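**Re: Depth of work surfaces, Flillgate shared rooms**

**y_ham:** The draft standard sets tabletop depth for all rooms at Flillgate. Members are asked to post objections in this thread before the July review.

**ekerr:** I object to clause 6. A single depth does not suit both seated and standing work.

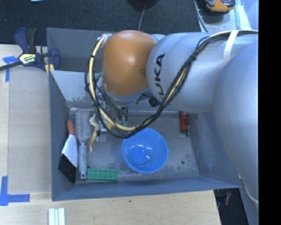

*Light wooden tabletop with grey metal bin.*

**i_helmy:** I respectfully disagree with Mr. Kerr. Separate depths would complicate replacement orders. Request 228 was delayed on those grounds.

**ekerr:** Request 228 concerned chairs. My objection stands.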